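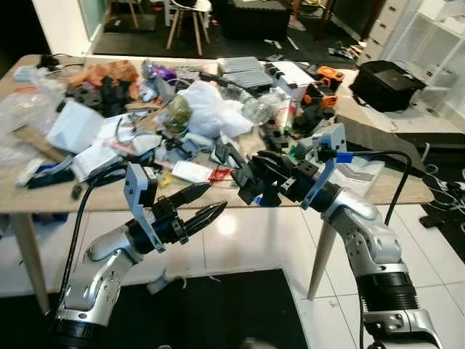 Last changed: 11/23/25

Stollov Lending Shelf: progress report to the Skostley Fund

Grant period two, first half

The grant pays for the repair and relabeling of the local history collection at the Stollov branch, and for a part-time cataloger to put the records into the shared catalog. This report covers work done since the last payment. Spending is in the separate sheet sent to the fund office.

Cataloging

The collection holds 1,346 items according to the shelf list we drew up at the start of the grant. Of these, 469 now have full records in the shared catalog and can be requested from any branch. Most are bound town reports, church histories and school yearbooks. The pamphlets are slower. Many have no date and no named author, and the cataloger has to work out both from the text or from the advertising on the back pages.

We changed one thing from the plan. Family papers were meant to come first, but the Collado deposit arrived with its own typed index, and it made sense to use that while the donor's family was still on hand to answer questions. The family papers have been moved to January.

Repairs

We sent 151 volumes to Nivley for rebinding or spine repair. All have come back except 2, both oversize atlases with torn fold-out maps. Nivley has asked whether we want the maps lined with tissue or left loose in a pocket. Lining costs more and makes the atlas thicker, but loose maps go missing. We have asked for lining on both and expect to cover it from the existing repair line.

The quality of the work has been good. A few spine labels came back with the call number set too low to read on the bottom shelf, and Nivley is replacing those at no charge.

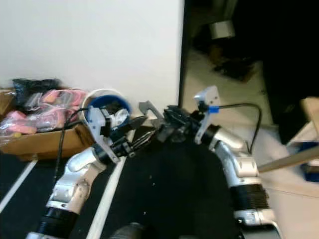
Local History and Special Collections Department, Stollov Branch Library

Public use

The reading table is open three afternoons a week, as agreed. Requests are mostly for house histories and yearbooks. Two local teachers have brought classes in to look at the old street directories, and one has asked for a set of copies to keep at the school. We can do this for the volumes that are out of copyright and have told her so.

We had hoped to hold an evening talk this fall. The speaker withdrew and we have not found another date — the meeting room is booked most evenings until the new year.

Problems

The cataloger's hours were cut for part of the period while she covered the front desk. Those hours have been added back to the schedule and the grant was not charged for desk time. The label printer also needs a new print head. The branch will pay for it.

Next steps

Start the family papers, finish the pamphlets up to the letter M, and settle the talk. We would like to move the unspent travel money into archival boxes and need the fund's written approval for that before we order.

Peiyu Lei
Project lead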